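Zatska Costume and Prop Room - Inspection List for Wearable Props
Series: Neken, seasons one and two (replicas for the visitors' evening)
Filled in by: Lumturie Babić
Checked by: Todor Vukčević
Month: May

Please go through all the points before the props are given to the actors. Write a comment also when the point is fine.

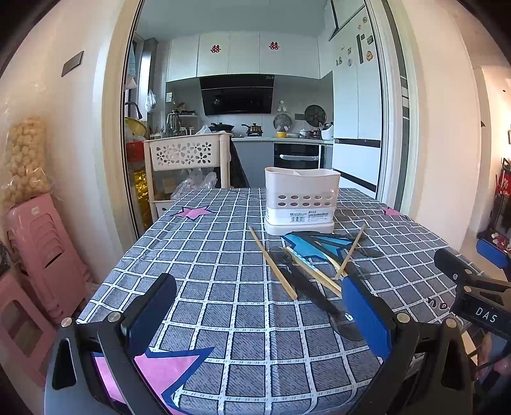
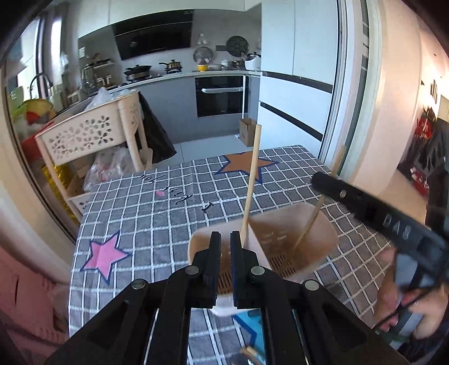
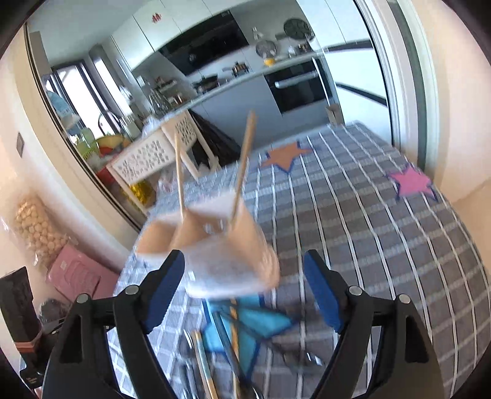 May a visitor try on the pilot helmet without a helper standing next to them?
A helper must be present each time, because the chin lock of the helmet can't be opened easily by the person who is wearing it.

1. Pilot helmet, Prendetti pattern (item 229)
Shell without cracks: OK
Weight under 900 grams with the lamp: OK
Chin lock opens with one hand: NOT OK
Comment (L.B.): The lock opens with one hand from the front, but for the wearer it needs two. I have asked Stojan Begović to change the spring. Until then the rule above is valid.
Comment (S.B.): New spring is ordered. I would prefer a magnet, as in the second season, but then the helmet is not correct for the episode "The Glass Harbor".

2. Signal collar of the Navigator
Edges smooth to the skin: OK
Battery cover closed with screw: OK
Cable not visible and not pulled: OK, with remark
Comment (L.B.): The cable is good, but the tape over it is old and leaves glue on the costume. Change it before the next wearing.

3. Gauntlets, left and right
Fingers can move: OK
Inner lining clean: NOT OK
Comment (Léonie Pichon): I washed the right one. The left one still smells of paint, so please leave it open on the shelf overnight.
Comment (T.V.): Smell is gone, lining is still stained. I leave it as not OK.

4. Captain's staff
Length fits through the stage door: OK
Tip covered with rubber: OK
Joint in the middle tight: OK
Comment (L.B.): In the series the tip is sharp. We keep the rubber on, also for photographs.

5. Smoke canister on the belt
Empty and without pressure: OK
Marked "display only" on the inside: NOT OK
Comment (Doina Janevski): The label fell off. I will write it directly on the metal with a paint pen - white, small letters.

6. Storage
Boxes numbered 1 to 8 and in order: OK
Lamps stored without batteries: OK
Comment (T.V.): Box 5 has a broken handle. Carry it from below with both hands.

Open points: chin lock (Stojan), left gauntlet lining (Léonie), canister label (Doina), collar tape (Lumturie).
Signed list goes to the folder by the door.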